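Visit to the Toltemard open day

Toltemard opens its workrooms to the public once a year, and this time the day fell on 30th October. I had signed up in July, when the list was still short. By the week itself there were 164 names on it, and visitors were let in by groups on the half hour.

The building is a ten-minute walk from the bus stop. You sign in at a desk on the ground floor, get a paper badge and wait by the stairs. Our guide was Mayu Honda, who works on the textile side. She took us up to the second floor first because the ground floor was full of school groups.

The second floor is where fabrics are handled, folded and put away. Most of what we saw had to do with soft goods: blankets, towels, covers, seasonal items. Honda explained that fleece and felt are treated separately from cotton because they pick up lint and hold a crease differently. Everything that goes back on a shelf is shaken out first, then folded in thirds. She passed a few pieces around so we could feel the difference in weight. The Rokis blanket was the heaviest of them and the one most people wanted to hold on to.

After that we moved on to the desks along the wall, where there was red fabric out. 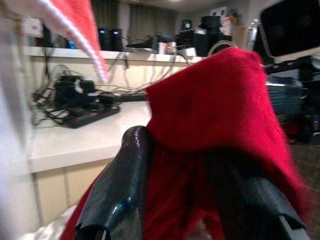 Red cloth with a soft, fuzzy surface, second floor. Speakers on the shelf behind.

We stayed there for 15 minutes or so. People asked about washing (cold, no softener) and about storage. Honda said that red is kept away from white for the first few washes, and that boxes are better than bags if you have the room. One man wanted to know where he could buy the same shelving and was told to ask downstairs.

The last stop was the storage room, run by Isamu Shimada. It has 70 bins on open racks, labeled by material and season. Shimada keeps the list on paper as well as on the computer. He showed us how a bin is checked out and back in, and let two of the children try it with a Nomum towel set.

Coffee and rolls were served in the Hamada room on the ground floor. Entry was free. The parking lot has 65 spaces and was full by ten, so take the bus if you go next year. The elevator was out of service, and the stairs are steep.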